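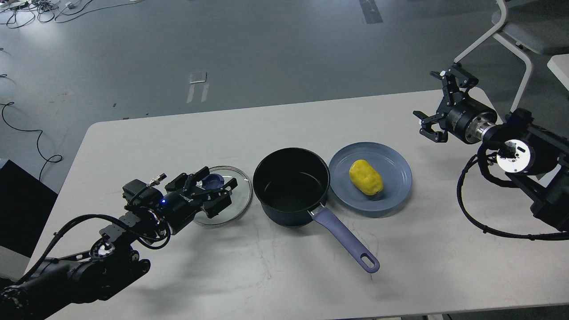
Hi Reda, thanks for your patience with this one! Since October I've been working through the chronograph drawers for the Prolero collection, and I'm happy to say the back of it is broken. The cataloging is the slow bit, mostly on account of the dials — three finishes that look identical under a lamp and nothing alike by the window. Then there are the crystals. A good old domed one should be clear right out to the rim, like the round glass lid lying on that gray tabletop, and a lot of ours are so crazed you can't read the minute track. I've flagged those for replacement and left them alone for now.

So, numbers. The full list stands at 807 watches, and 749 of them now have a finished record with movement, case reference and dial notes. What's left is mainly the Utitz divers, and I'm leaving them for last because the case backs are stubborn and I'd like the proper wrench before I scratch anything (I've ordered it, it's inside the tools budget).
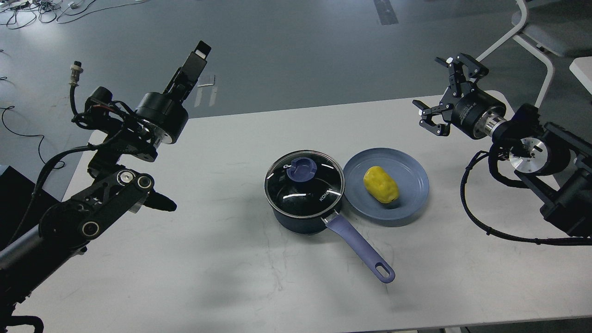

The divers also have the worst paperwork. Half the warranty cards were filled in by the same shop in the same pen, and the serials don't always match what's stamped inside. I'm writing down both and not guessing.

Servicing next. You paid for 20 movements to be cleaned and oiled, and Lazarević has sent back all but five. They're running nicely on the timing machine, though one of the Clestivora alarm models still loses time when it's lying dial down. It's going back to him, no charge. The remaining five need mainsprings, and he's hunting for old stock — the new ones he tried were a touch too tall for the barrel.
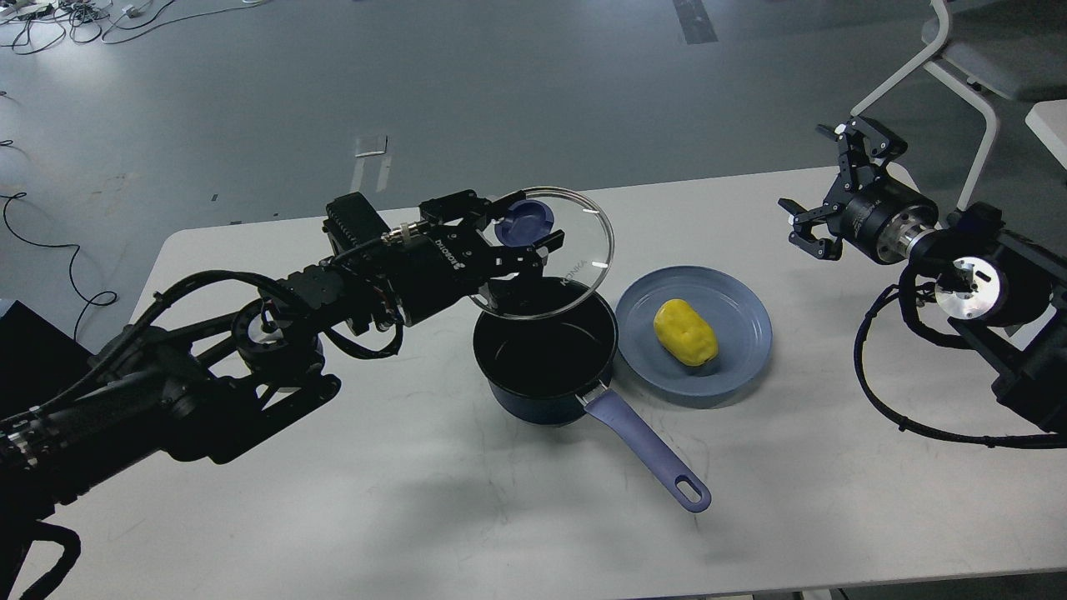 I did go over on storage trays. The ones I priced originally were too shallow for anything with a domed crystal, so I bought the deeper kind and took the difference out of travel. Shout if you'd rather I'd handled that another way.

Still to do: the Utitz records, the last of the servicing, and a decision from you on the refinished dials. I'd keep them and label them plainly as refinished, but a couple could be swapped for originals if you're willing to spend a bit more. I can send you a list with prices whenever you like.

Mar 19, 2023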